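Gebrauchte Blechwanne als Hochbeet-Einsatz: grundieren oder nicht?

Forum Garten & Haus > Balkon und Terrasse > Gefäße und Erde

Ekua Dramani
3. Mai 2019

Hallo zusammen,

ich habe aus einer Betriebsauflösung zwei graue Blechwannen übernommen, mit schrägen Wänden, oben deutlich breiter als unten. Volumen nach meiner Rechnung 119 Liter pro Stück. Sie sollen als Pflanzgefäße auf den Südbalkon, eine für Tomaten, die andere für Mangold und Kräuter. Ob das Blech verzinkt ist oder nur lackiert, konnte mir beim Verkauf keiner sagen. Innen ist der Boden ziemlich verkratzt, außen sind sie in Ordnung.

Meine Fragen:
Muss ich innen etwas auftragen, bevor Erde hineinkommt, oder reicht Teichfolie?
Wie viele Löcher brauche ich im Boden, und wie groß?
Wird die Erde in Metall im Sommer zu heiß? Der Balkon hat ab elf Uhr volle Sonne.
Was wiegt so eine Wanne, wenn sie gegossen ist? Wir wohnen im zweiten Stock, der Vermieter hat im November die Balkone sanieren lassen und schaut jetzt genau hin.

Im Baumarkt wurde mir eine Zinkstaubfarbe von Bindora empfohlen. Auf der Dose steht aber nichts zu Gemüse. Danke schon mal.

bukden_sued
Mitglied, 200 Beiträge

Folie rein, fertig. Hab ich seit Jahren so, da rostet nix. Tomaten würde ich eh im Kübel lassen.

Lamisi Atinga
Mitglied, 851 Beiträge

Ganz so schnell würde ich es nicht abhaken, vor allem wegen des Gewichts.

Zum Gewicht: Feuchte Pflanzerde liegt je nach Mischung bei gut einem Kilo pro Liter, manchmal mehr. Bei 119 Litern bist du also mit Wanne, Pflanzen und Gießwasser bei etwa 150 Kilo. Verteilt auf die Standfläche kann das gehen, aber frag den Vermieter nach der zulässigen Last pro Quadratmeter und stell die beiden nicht nebeneinander an die Brüstung. Näher an die Hauswand ist besser. Das untere Drittel kannst du mit Blähton füllen, das spart einiges.

Zur Beschichtung: Zinkstaubfarbe ist für außen gedacht. Innen, wo Erde und Wurzeln anliegen, würde ich sie bei Gemüse weglassen. Nimm eine Folie, die ausdrücklich für Hochbeete verkauft wird, und führ sie bis knapp unter den Rand. Bei schrägen Wänden wirft sie in den Ecken Falten. Die legst du um wie beim Geschenkpapier und klemmst sie oben fest, dann rutscht beim Einfüllen nichts nach. Nicht tackern, logischerweise, und auch nicht durch die Wand schrauben. 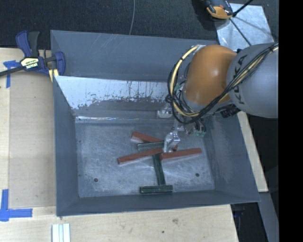 Vor dem Auskleiden kommt bei mir immer die Reinigung, und die wird gern übersprungen. Bei gebrauchten Behältern aus einem Betrieb weißt du nicht, was vorher drin war. Öl oder Kühlschmierstoff gehört nicht ans Gemüse. Also zweimal mit heißem Wasser und Spülmittel auswaschen, gut nachspülen, trocknen lassen und dann mit einem weißen Lappen nachwischen. Bleibt der grau oder schmierig, noch einmal von vorn. Schau dir dabei besonders die Kante an, wo die Schräge auf den Boden trifft, wie hinten bei der Wanne auf dem Foto. In diesem Knick sammelt sich der Dreck, und später steht dort das Wasser. Einen verschrammten Boden kannst du lassen, solange das Blech nicht durchgerostet ist. Losen Rost bürstest du ab.

Zu den Löchern: fünf bis sechs Stück mit zehn Millimetern, eines davon möglichst nah an jede Ecke. Von innen nach außen bohren, entgraten, und die Bohrränder dann mit deiner Zinkstaubfarbe betupfen. Dafür taugt sie. Die Folie an denselben Stellen einschneiden und ein Stück Vlies darüberlegen. Die Wanne auf Leisten oder Füße stellen, sonst läuft nichts ab.

Zur Hitze: Ja, das wird warm. An der Sonnenseite eine Lage Noppenbahn oder zwei Zentimeter Kork zwischen Blech und Folie. Eine Holzblende außen bringt noch mehr, wenn dazwischen Luft bleibt. Mangold verträgt die Wärme schlechter als Tomaten, der sollte in die Wanne, die nachmittags eher Schatten bekommt.

Ekua Dramani

Vielen Dank, Lamisi. Noppenbahn habe ich noch im Keller. Den Vermieter rufe ich an, bevor ich Erde kaufe. Rosmarin und Mangold zusammen in einer Wanne, geht das?

Lamisi Atinga

Eher nicht. Rosmarin will es trocken und mager, Mangold braucht viel Wasser und Nährstoffe. Petersilie oder Schnittlauch passen besser dazu, den Rosmarin in einen eigenen Topf.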